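Votholm Slatted Shoe Rack

Wooden shoe rack for halls, porches and utility rooms
Sold by Clegg Home Storage

Overview | Assembly | Care | Delivery and returns | Questions from customers

The Votholm is an open shoe rack in wood, with square posts at the corners and rounded rods for the shelves. We have sold it for a good while now and it is the rack we keep on the shop floor by the back door, where the staff leave their own shoes. It comes in one colour, a warm orange-brown, and in two lengths. The short one suits a flat or a narrow hall. The long one is meant for a family, or for anyone who keeps boots as well as shoes.

Each tier is made of parallel rods with gaps between them. Grit and dried mud drop through to the floor, where you can get at them with a brush, and air can move under the soles. If you have had a solid-shelf cabinet before, you will know what a closed shelf smells like in January. The gaps are close enough together that a child's trainer won't tip through, but a very narrow heel can slip between two rods. Put those shoes on sideways and they sit well enough.

The rack is open on all sides, so you can load it from the front, the back or the end. Most people stand it with the long side against a wall. It can also stand with one end to the wall and the long side out into the room, which makes a low divider between the door and the rest of the hall. If you do this, use the longer of the two fixing straps in the pack.

Choosing a place for it

Measure the space before you order, and measure it with the door open. The commonest reason for a Votholm coming back to us is that the front door swings into it. Porch doors and patio doors need checking too, as do meter cupboards and anything else that has to open past the end of the rack.

Keep it clear of radiators. Strong heat on one side can make the rods shrink a little and work loose in the posts. A hand's width is enough for an ordinary radiator set to a normal temperature, more for a stove or a heater with a fan.

On tiles or stone, fit the felt pads. On carpet, leave them off. On a floor that slopes (and a lot of old hallways do), put the rack in position empty, press down on each top corner in turn and see which one rocks. Two pads under that post will usually cure it.

What it will hold

Each tier of the long rack takes a load of up to 30 kg, spread along its length. Shoes will never come near that, so the figure is there for people who want to put something else on it. We have customers who use the rack for plant pots, for walking gear and, in one case, for jars of honey. It is not a seat or a step. The rods run the wrong way for it and the top rails will bow.

Tall boots go on the bottom with the tier above left out. You can leave out any one tier except the top, which holds the frame square. Keep the spare rods somewhere dry, as we don't sell them singly.
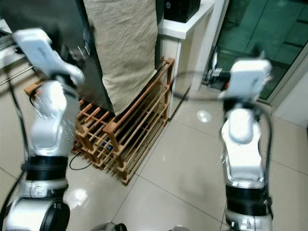 Cloths, coats and anything else hung over the top rail will not hurt it so long as they are dry. Wet towels are another matter. The oil finish marks if damp cloth lies on it overnight, and the mark is pale and slow to fade. A light rub with the care oil will bring most of it back. If you want somewhere to hang wet coats, put hooks on the wall above the rack and let them drip on to a tray.

Assembly

Allow an hour for the long rack and a bit less for the short one. You need a cross-head screwdriver and a rubber mallet, or an ordinary hammer with a folded tea towel over the rail. The hex key is in the pack. Don't use a power driver for the last few turns.

Lay out one pair of posts on a rug or flattened box with the drilled holes facing up. Join them with the two end rails, finger-tight only. Do the same with the other pair.

Stand one end frame on its side and push the rods for the lowest tier into their holes. They are a snug fit. Twist as you push. When all of them are in, work upwards to the next tier.

Lower the second end frame on to the free ends of the rods, starting at the bottom. This is the awkward part and goes much better with two people, one to guide the rods and one to hold the frame level. Tap along the rail from one side to the other and back again. If one rod is standing proud, stop and take it out, and look for a bit of sawdust in the hole.

Stand the rack up on its feet on a flat floor. Now tighten all the bolts, going round twice. Fix the strap to the wall using a screw and plug that suit the wall you have -- the pack doesn't include these, as plasterboard and brick want different ones.

Check the bolts again after a month. New wood settles, and a quarter turn at that point stops any wobble before it starts.

Care

Dust it with a dry cloth. For mud, let it dry, brush it off, then wipe with a cloth wrung out in warm water and dry it straight away. Do not use spray polish, bleach or cream cleaner.

Once a year, or when the wood begins to look dull, go over it with Rovgate care oil. One small tin does the long rack twice. Take the shoes off first, put newspaper down, wipe the oil on thinly with a lint-free cloth and wipe off what hasn't soaked in after ten minutes. Leave the rack empty overnight. Dry oily cloths flat and outdoors before you throw them away, as they can catch fire if left screwed up.

Scratches can be taken out with fine sandpaper, worked along the grain and oiled afterwards. The colour goes all the way through the oil coat but not into the wood, so a deep scratch will show lighter until it has had two or three coats.

The wood will darken slightly in a sunny porch. If part of the rack is covered by a box or a basket, move it now and then or you will get a paler patch.

Testing

Trevor Whitlock, who looks after our workshop, put one long rack through 2,000 loadings with a weighted board before we took the design on. The rods held. Two of the original bolts worked loose by the halfway point, and we asked for a longer bolt with a locking washer, which is what you now get. Racks bought before the change have a plain silver bolt with no washer. If yours is one of these, write to us and we will post a set of the new ones free.

What is in the pack

Four posts
End rails and top rails
Shelf rods
Bolts with locking washers
Hex key
Eight felt pads
Two wall straps, one short and one long
Printed instructions

The rack arrives flat in one box. The long one is heavy for one person on stairs.

Matching items

The Unorov boot tray fits under the lowest tier of either rack and slides out from the front. It has a raised lip and can be rinsed under a tap. The Unorov wall hooks come on a rail finished in the same oil as the rack. Both are sold separately. A bench version of the Votholm is planned, with a solid top that can be sat on, and we hope to have it in by December.

Delivery and returns

Orders placed before 2 pm on a working day go out the next day. Delivery is free on orders over £70. Our own van covers the local area on a Wednesday and the driver will carry the box indoors if asked. Everywhere else goes by carrier, to the door only.

You can return an unassembled rack within 30 days in its own box. We can't take back a rack that has been built unless there is a fault with it. Please open the box and check the rods before you start, and tell us if any are split or missing.

Questions from customers

Can I paint it?
Yes, but the oil has to come off first. Wash it down with white spirit, let it dry for two days and sand lightly. Paint the rods before you put it together. Paint inside the holes will stop the rods going in, so cover them with tape.

Can two racks be stacked?
No. They can stand side by side, and there are holes near the top of each post for joining them with a short bolt. Ask for the joining set when you order.

Will it go outside?
Under a covered porch, yes, with oil twice a year. In the open, no.

My rack creaks. What should I do?
Tighten the bolts first. If it still creaks, rub a little candle wax on the ends of the rods where they enter the posts.

Spare parts and advice: ask for Beverley Sugden in the Clegg office, and have your order number ready. She can supply bolts, pads and straps from stock, and complete sets of rods to order in two to three weeks.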